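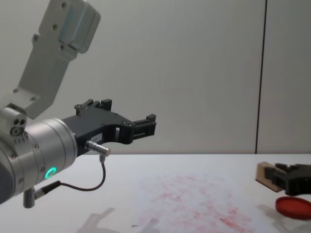 The workshop at Vieira opens at seven and the first hour goes to sweeping. The business has made and resurfaced worktables in Fakville for 19 years, and most of what leaves the building is white. The owner runs it with three staff from a unit on the Zorkside estate, between a tyre place and a bakery supplier. We spoke in the lunch room, at one of the firm's own tables, which had a kettle ring on it.

"That's a second," the owner said. "The colour was wrong on one edge. I wasn't going to sell it."

White tops were a small part of the business at the beginning. The early orders were mostly kitchen benches and school desks, in timber or in whatever grey the customer had seen somewhere else. Then a dental laboratory asked for six long white tables. A sewing school followed, and after that two sets of shared studios. The firm now has one standard table, called the Plika, and makes it in four lengths and two heights.

"People ask for white when they have to find things on it," the owner said. "Pins, screws, bits of thread. You drop a dark screw on a dark bench and you're feeling around for it with your hand. On white you see it straight away. The other reason is light. Put a white top in a room with one window and the room is easier to work in."

The drawbacks are just as plain. White shows pen, coffee, shoe rubber and the grey marks that aluminium leaves when it is dragged across a surface. The owner gets more calls about grey marks than about anything else, and most callers think the top has been scratched.

"Usually it's metal sitting on top of the finish. It came off the object and stayed on the table. I tell them to try a damp cloth and a bit of bicarb paste before they book us. Some of them ring back and cancel, and that's fine. It saves me a drive."

Gloss is no longer offered. The firm supplied it for the first few years and stopped after complaints about glare from overhead lights. A fully matt finish had the opposite trouble, holding dirt in the surface so that a table looked grubby within a month. The current finish sits between the two. The owner keeps a box of sample squares under the office desk and hands over three of them when asked which is best, with the advice to leave them on the floor of the room for a day and walk past them.

"They look the same in here. Take them home and they don't."

Much of our conversation was about the back edge of the table, where the top meets the wall. The owner thinks this is where most fitting jobs go wrong. Walls are seldom straight, and a table pushed against one will touch at two points and leave a gap between them. Small things fall down the gap. If the wall is white as well, the shadow in the gap becomes the darkest line in the room and people notice it every time they sit down.

There are a few ways to deal with it. The top can be scribed to the wall, which means copying the curve of the wall onto the back edge and trimming to suit. A strip can be fixed along the join. Or the table can be moved out by a hand's width, so that the gap is large enough to clean.

"I'd scribe it if the table is staying put. If it's a rental, move it out. I don't like the silicone bead. It goes yellow and then you've got a yellow line on a white table against a white wall, and I'm the one who gets the phone call."

A rounded back edge is another request the firm turns down. Customers like the look in the showroom photographs, but against a wall it makes a channel that collects dust. The Plika has a square back edge and an eased front edge, where forearms rest.

Height takes longer to settle than finish. The owner asks customers to stand at their present bench, let their arms hang, bend them at the elbow and have someone measure to the floor. Fine work wants a higher surface and heavy work a lower one. The standard tall model suits most people standing. For shared rooms the firm fits adjustable feet, although they add to the price and in the owner's experience are set once and never touched again.

"I still fit them. Floors aren't level either. You need the feet for that even if you never change the height."

The price of a Plika starts at 617 dollars for the shortest top on the lower frame. Delivery inside Fakville is included. The longest one is made in two pieces that bolt together underneath, a change brought in after a table was carried up four flights of stairs and would not go around the last landing. It was cut in half on the landing, with the customer's permission, and rejoined in the room. The join is still there and the owner has been back to look at it twice.

Resurfacing makes up the rest of the work, and it is busiest in February, when studios and classrooms want things ready for the year. Old tops are stripped, filled and sanded, starting at 100 grit and going finer from there. Burns are filled if they are shallow. Deep knife cuts in a row usually mean a new top.

"If somebody has been cutting on it without a mat for ten years, I'll say so. I'm not rude about it. I just quote them for the new one."

Asked about daily care, the owner kept it short. Wipe it at the end of the day with a damp cloth. Lift things instead of sliding them. Put a mat or felt feet under anything heavy. Leave bleach alone, and leave those white foam erasers alone too, as they dull the finish in patches that only show when the sun is low.

The firm recently took on the unit next door for 4000 dollars a month, mainly to have somewhere for finished tops to cure flat. They had been leaning against the office wall, and two of them bowed. Racks are going in along the far side this winter. The owner had drawn them on the back of a delivery docket and went to find it before we left, but it had been thrown out with the morning's sweeping.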